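June, Ternton bench, afternoon

Tip handling moved over to the arm this month. The Lollberg order is 3,725 tips, and until now that meant two of us at the bench with our thumbs going numb. Rota changed to match: one person on racks and checks, the other back on Piver prep full time.

Things to sort out:

- Rack check at start of shift goes on the sheet, with initials. Bettencourt want it that way.
- Stop button first, then hands. Applies to everyone, including whoever is only moving a lid.
- Wrist complaints log stays open. Two entries last quarter, both from hand loading.

Right-hand rack keeps its lid up, left-hand lid lies flat on the table. 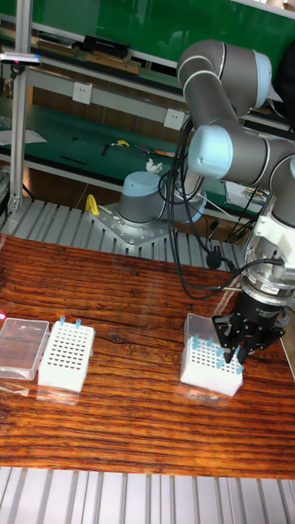
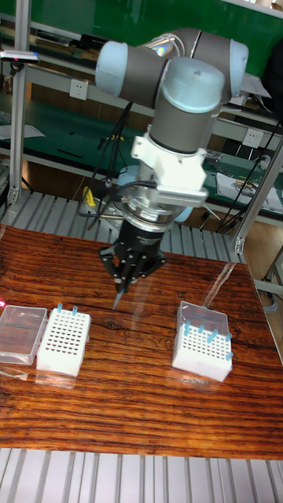

Fingers and tips:

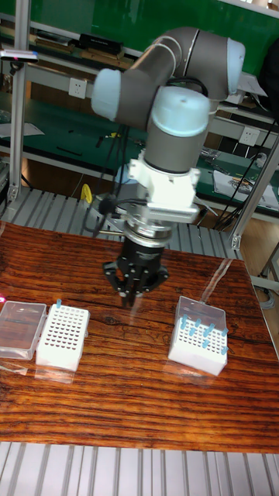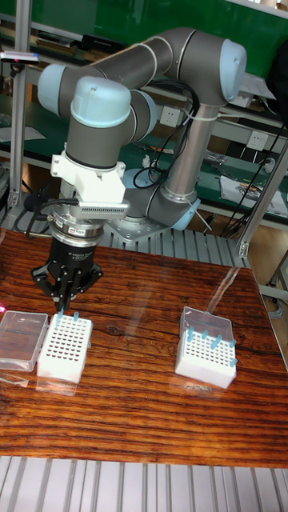

Still undecided who gets called when it stops mid-rack. Evening shift say they were never shown the restart, which is fair, the training was 42 minutes and all of it in the morning. Booking a second one. Next service at 2,000 cycles, put it on the wall calendar.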